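The Box on the Table

For most of its life the cardboard box is a thing to get rid of. In Granham, a town with more self-storage than parking, people have started holding on to theirs.

The reason is mostly money. Hulme, the packing supply store on the main road, charges 3 dollars for a medium carton, and a two-bedroom apartment can swallow 80 of them. A used box costs nothing if you know which stores put theirs out before 9 in the morning. The grocery stores are good for small sturdy ones. Liquor stores are better, if you don't mind the dividers.

Condition matters more than size. Press a corner with your thumb. If it gives and stays down, the box is finished. Look at the flaps too - a box that has been opened and shut many times goes soft along the crease, and tape won't bring that back. Two moves is a fair working life for a single-wall carton. Double-wall will go longer.

Where you pack matters as well. The floor is where most people start and where most backs give out. A table lets you stand up straight, and a plain white top makes small parts easy to find. Fold the flaps down on the outside so they stay out of your way, and keep spare flat pieces close by to slide between layers.

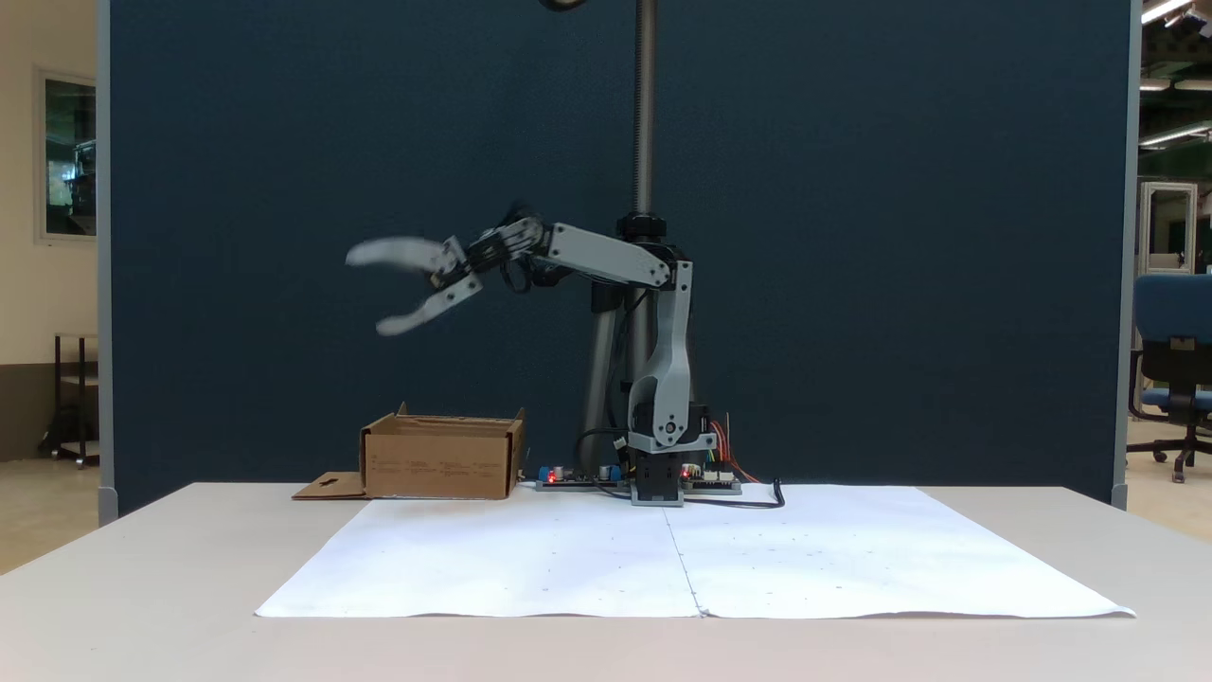

What to Keep Flat

Loose sheets are worth saving even when they have a hole or a torn edge. Lotiso, a secondhand furniture dealer in Tuldale, wraps table legs in them and ties the bundle with string. Store them upright behind a door, away from the washing machine. Damp board smells, and the smell gets into books.

Strip off old tape and labels before you put anything away. It takes a few minutes in August and saves an evening in the week of the move.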